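Section 4: Folding and storing the blackout cover

The Dralby blackout cover is a single large piece of black fabric with a hem on all four sides. It fits the Kiltusura ceiling rail and the freestanding Mollel screen. The instructions below apply to both. Read Section 3 (Taking the cover down) before you start.

4.1 Before you fold

1. Clear a flat surface. A table or a bed is fine. Do not fold the cover on carpet, as the fabric picks up lint that shows up badly on black.

2. Remove every rail clip. There are 15 on the Kiltusura rail and 2 larger ones at the corners of the Mollel screen. Put them in the clip bag.

3. Wipe the surface with a dry cloth. Chalk, flour and pale dust will mark the fabric.

4. Feel along the hems for damp. If any part is damp, hang the cover over a door or shower rod for 30 minutes and check again.

Caution: Do not store the cover damp. Mildew on the coated side can't be washed out, and it is not covered by the warranty.

4.2 Finding the right side

The cover has a coated side and a soft side. Both are black and they look alike under a lamp. To tell them apart, find the sewn tag in the corner. The tag is always on the soft side. If the tag has been cut off, rub the fabric between finger and thumb - the coated side drags slightly and the soft side does not.

Always fold with the coated side facing in.

4.3 Folding

1. Lay the cover soft side down. Pull the corners out until the hems are straight.

2. Bring the left hem over to the right hem. Match the corners first, then the middle.

3. Smooth the fabric with the flat of your hand, working from the fold toward the hems. Do not press hard along the fold. A sharp crease in the coating can turn into a pinhole that lets light through.

4. Bring the bottom hem up to the top hem and smooth again.

5. Fold in thirds along the long side. The bundle should now be a little narrower than the storage bag.

6. Roll the bundle from the folded end toward the open end. Keep the roll loose enough to slide a hand into the middle.

7. Tie the roll with the cotton tape supplied. Do not use rubber bands, which stick to the coating in warm weather.

Note: With two people, stand at opposite ends for steps 2 and 4 and keep the fabric just off the surface while you bring the hems together.

4.4 Checking the fabric

Check the cover once a year, or whenever it comes down for washing. Many owners do this in April, when the winter lining is put away.

1. Spread the cover out under a bright lamp and look for loose threads, worn spots and stuck-on lint.

2. Lift one area at a time toward a window and look for points of light.

3. Mark any pinhole with a small piece of masking tape on the soft side. Repair it with a patch from kit 316, following the sheet in the kit. 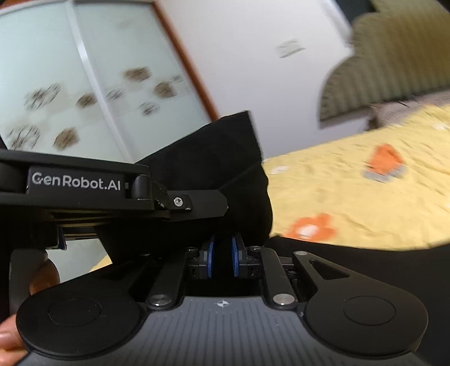
Black fabric hides its own folds, and most mistakes in checking come from missing a layer that has doubled over. Work in small areas and keep the lamp low and to one side so that a fold throws a shadow. Anything lighter than the cloth is easy to pick out, the way blue pads or a silver screw stand out against black, so use pale tape for marking and pins with light-colored heads if you need to hold a hem. Take all pins out before rolling.

Caution: Do not trim loose threads with the fabric bunched up. Lay the area flat first, then cut the thread close to the hem with small scissors.

4.5 Storing

1. Slide the roll into the storage bag with the tied end toward the drawstring.

2. Put the clip bag in the outside pocket. Loose clips inside the main bag will rub the coating.

3. Store the bag lying down on a shelf, away from heaters and hot pipes. Do not put boxes on top of it.

If the cover has been stored for more than one season, unroll it and let it hang overnight before use. Light creases will drop out by themselves. For deeper ones, use a cool iron on the soft side only, with a cotton cloth between the iron and the cover.

Replacement tape, clips and patches are listed in Section 6. Washing is covered in Section 5.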